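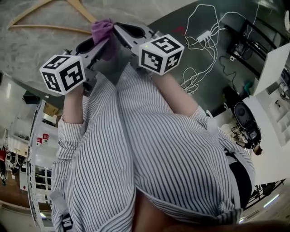

Purple cloth, one hanger and the cables, mid-morning.

I gave the floor of the small room a morning in July. Clothes first, then cables, then the mat, in that order, or I end up vacuuming twice.

The hangers go back on the rail before anything gets folded. I have a habit of dropping them wherever I take a shirt off, and the wooden ones hurt to step on.

The white cables took longest. I unplugged everything from the power strip, pulled the loops apart and put a twist tie on each one – the black one too. Two of them don't belong to anything I still own. Shufen says to keep them. They're in a bag by the door for now.

Still to do: the shelf, and the box from Tala.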